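The Flat in Dillgate: A Small Gallery of the Move

In December we moved from Cloltow to Dillgate, and I promised to friends that I would put up some pictures. It is not a professional gallery. I wrote one or two lines for each part, so that those who helped us by telephone can finally see what we were talking about.

The flat is on the ground floor of a house in Flustberg Street. We paid 500 for the small van, and it made the trip two times. I kept a list of everything that was packed, and the list ended at number 141. I was proud of this list for one day. After that, people began to put things in whatever bag was open, and the numbers did not mean much anymore.

The big room

My sister-in-law asked me many times what kind of floor it is. It is white marble tile with veins of gray and beige and a little pink, and the tiles do not match perfectly. I like this very much. One of them has a rusty brown patch, and I have already decided not to put a rug over it.

The purple suitcase is lying flat near the shelf, with the big black bag and the bucket close to it. In the corner by the wall we made a second pile, with a cardboard box standing in front and the other bags beside and behind it. The dark shelf at the back became the place for all small things - bottles, boxes, anything that needed a surface.

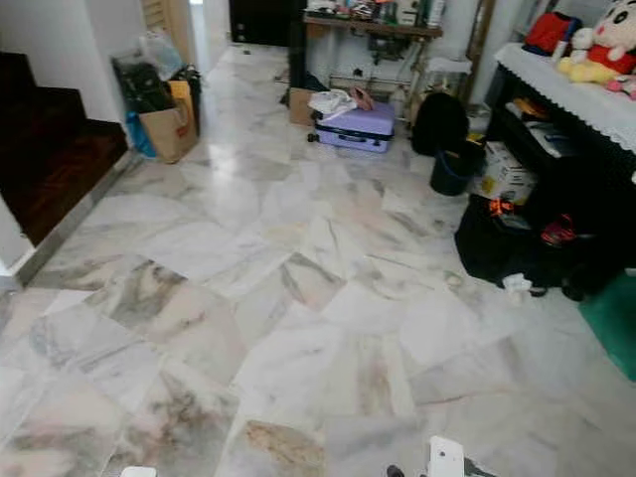 The raised step

Several people asked about the dark wooden step on the left side. It has a narrow metal strip along the edge, and my mother wants to put a yellow tape there for the guests. I think we will learn to lift our feet. Later I would like to have a low chair on it and a lamp, and to read there in the evening.

The shelf

We wanted to empty it first and clean it well, then put back only what we use. This is still the plan. The bottles will go to the kitchen and the papers to a folder. If you sent us a jar of something from Cloltow, please be patient, we will find it and we will write to you.

What we still look for

The short screws for the bed. The good scissors. The cover of the Chambi teapot, which was wrapped separately so that it would be safe, and now it is so safe that we cannot find it. Also eight coat hangers, but these are not urgent.

For those who want to visit

Bus 50 stops at the corner, and from there it is a short walk. Please ring two times, because the bell is weak. We have enough cups for everybody, but for chairs you may have to wait until January - or you can sit on the step.

Page last changed on December 31, 2018. I will add more pictures when the curtains are up.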